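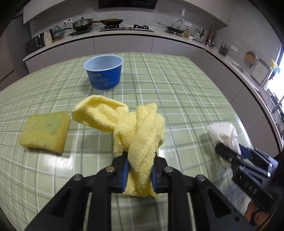
Cleaning up a shared kitchen: what do you use where?

Posted by Tahira Gondal in Home & Cleaning
Views: 3,055

I share a kitchen with the other tenants in our building in Drukuvville and my turn at cleaning comes up every Wednesday. Right now I have a yellow textured towel, a sponge and a roll of white paper towels, and I tend to grab whichever is closest. The table has a green plaid cloth on it and that seems to be where all the crumbs and drips end up. The counter is long and white and goes around a corner, with the microwave, an induction cooker and the gas stovetop all on it.

Two things I'd like to know. Do I wipe the plaid cloth in place or take it off every time? And is one towel enough for the table and the counter? I ran out of paper towels twice in February and would like to use fewer.

Tracey Inskip
Member, 1,253 posts

Take the cloth off if it's fabric. Shake it outside, then wash it with the kitchen towels. If it's the wipeable kind, a damp towel is fine, but lift it once a week and do the table under it too. Crumbs get in there.

One towel is not enough. Keep one for the table and another for the counter, in different colors so people don't mix them up. The sponge stays at the sink for dishes. Paper towels I only use for grease around the burners and for anything raw, and they go straight in the trash. A roll lasts me a lot longer that way.

Start by clearing the table. Cups, bowls and cans first, then crumbs, then wipe. Ours had the same trouble as yours – most of the mess was paper cups that people put down and forgot. 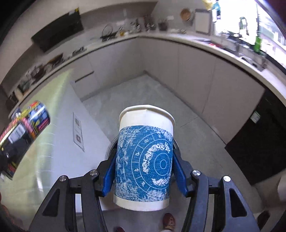
Paper cup with a blue printed sleeve, kitchen counter behind.

For the counter, start at one end and work toward the other. Move the small jars and boxes forward, wipe behind them, put them back. If there are a lot of them, put them on a tray and you only have one thing to lift.

Warraich
New member

we just use the same rag for everything and its fine. rinse it hot

Tahira Gondal

Thanks Tracey. It is fabric, so I'll wash it. I'll buy a second towel in another color and put a note up on the cabinet. Does the cloth need ironing, or can it go back on as it is?

Tracey Inskip

Put it back on slightly damp and smooth it out with your hands. I haven't ironed one in years.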